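Sobre nós

Fluvow – Louça e mobiliário de refeitório

Quem somos
A Fluvow fornece, aluga e recondiciona louça e tampos de mesa para refeitórios escolares, lares e cantinas de empresa. A atividade divide-se em duas áreas: louça, com armazém e sala de triagem próprios, e tampos, com oficina de corte e acabamento de orlas. A direção-geral está a cargo de Inmaculada Gallardo. A área técnica, que inclui a triagem e os ensaios, é da responsabilidade de Geeta Bhardwaj.

Louça
O catálogo compreende pratos rasos, pratos fundos, taças e travessas. A linha Vumoder é a mais pedida para o primeiro ciclo e reúne pratos redondos de bordo baixo, em cores mate. A linha Arner tem bordo alto e destina-se sobretudo a lares, onde o bordo ajuda a apanhar os alimentos com a colher.
O aluguer faz-se por lotes de 200 peças do mesmo modelo e da mesma cor. Não se misturam cores dentro de um lote, salvo pedido escrito do cliente. As peças de reposição saem do mesmo armazém e são faturadas à unidade.

Triagem e classes de desgaste
Toda a louça devolvida é lavada, seca e examinada sob luz lateral. A classificação tem três classes:
Classe A: superfície sem marcas visíveis a um metro.
Classe B: riscos finos ou marcas de atrito superficiais, sem perda de material.
Classe C: fissura, lasca no bordo ou risco que se sinta com a unha. A peça é retirada.
As classes A e B regressam ao aluguer. A classe B tem desconto e vem identificada na guia de remessa. Os riscos escuros são em geral deixados pelos talheres e concentram-se na base e na subida do bordo, pelo que estas duas zonas são vistas em separado. Nos tons claros, o reflexo pode esconder marcas; a peça roda-se meia volta antes de ser classificada.

Tampos de mesa
Os tampos são cortados à medida. O acabamento mais frequente em refeitório é o cinzento salpicado, com pintas pretas e castanhas, que disfarça migalhas e pequenas marcas entre limpezas. Para salas de leitura e gabinetes recomendamos cores lisas. O modelo Aguirre existe em duas larguras e aceita pés fixos ou rebatíveis. A limpeza diária faz-se com pano húmido e detergente neutro. Não se devem usar esfregões metálicos nem produtos com cloro.

Amostras e visitas
A sala de amostras permite ver a louça sobre os diferentes tampos antes da encomenda. As visitas são feitas por marcação. Enviamos também caixas com um prato de cada linha e uma placa do acabamento pretendido; a caixa é devolvida com os portes a nosso cargo.

Dados de atividade
Clientes com contrato de aluguer em vigor: 59
Tampos entregues no último exercício: 483
Inventário geral da louça: anual, em janeiro. Durante o inventário não se aceitam devoluções.

Prato raso cor-de-rosa salmão, com maçã, sobre tampo cinzento salpicado
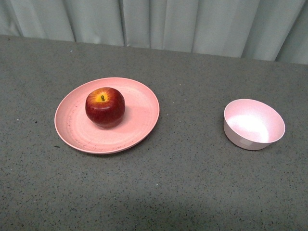

Última atualização desta página: 24 de julho de 2023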